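Cladura moves nail polish packing to Sornport

Cladura has shifted packing of its Skoro nail polish line to a metal-topped bench at its Sornport site. Output is set at 800 bottles a shift, up from 630.
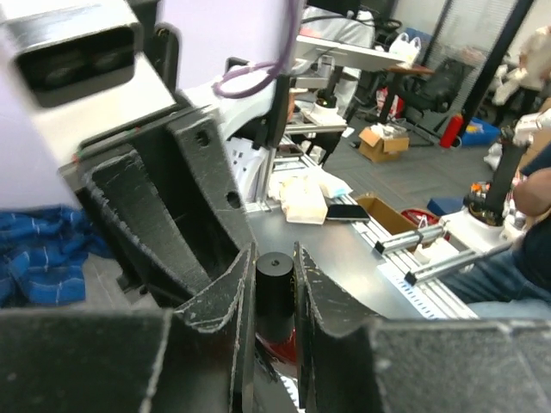
The packing bench at Sornport, with an open cardboard box.

Caps are now checked as a separate step — an open neck lets the polish thicken, said line lead Jannik Schmieder.

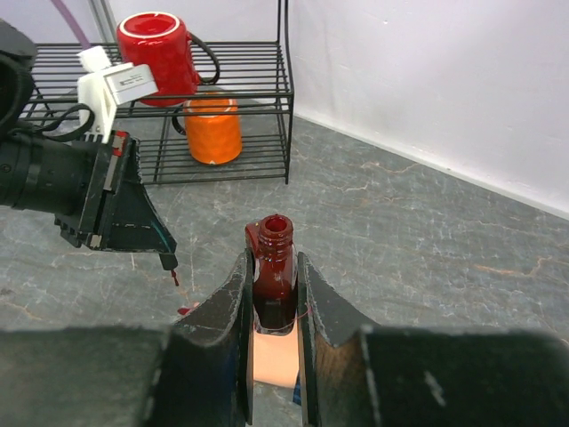 Can thickened polish be saved?
A few drops of polish thinner will usually restore it.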